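Ticket 217
Product: Jakthorpe mobility scooter, Sonby rear light and flag kit
Opened: 2024-07-15
Status: Resolved, one item carried over
Reported by: Wakana Katayama
Assigned to: Arūnas Toom

Reported fault
Rear light cluster drops out when the tiller is turned hard left. Both indicators and the tail light go together. Headlight stays on. Horn works. Customer rides on the footpath before sunrise and has parked the scooter until it is fixed. Light kit fitted by the customer's son in January, no trouble until last week.

Initial checks (AT)
Battery at rest within spec. No fault code on the tiller display. Fuse for the accessory circuit intact and seated. Bulbs are LED modules, none failed. Fault reproduced on the first attempt at full left lock, scooter stationary, key on. Does not reproduce at full right lock.

Wiggle test on the loom behind the front shroud brings the lights back for a second or so. Moved the Jikov connector under the shroud by hand and got the same result. Terminal 2 (accessory positive) sits lower than its neighbours.

Cause
The loom was cable-tied to the steering column below the bracket instead of above it. At full left lock it goes tight and pulls on the connector. Terminal 2 had backed out of the housing far enough to lose contact under load. Insulation is scuffed at the tie but not through to copper.

Repair
Cut the tie. Pushed terminal 2 home and replaced the secondary lock, which was missing. Rerouted the loom above the bracket with a slack loop. Wrapped the scuffed length. Cycled the tiller lock to lock 1,000 times on the bench rig with the lights on, no dropout. Road tested on gravel and over the kerb ramp, no dropout.

Comment (WK)
Scooter back with me, lights fine this morning. Can the rear pannier be swapped for the one with the reflective panel? Mine is plain black and drivers don't seem to see it.

Reply (AT)
Yes. The Iwasaki panel fits the existing pannier, same four studs. Part ordered. Ticket stays linked until it is on. 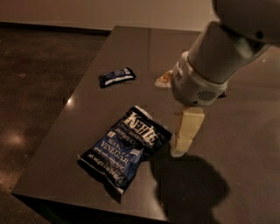 Carried over: pannier visibility. The plain cover has no reflective trim and depends on whatever light catches its creases. The Kettle chip bag lying on the table, black at the top and bottom with a deep blue panel, has the same problem: soft highlights along the folds and a pale strip near the top, with the rest staying dark. Fit the reflective panel facing rearward and clear of the flag mount, then check it by torch with the rear lights off. WK to confirm once fitted.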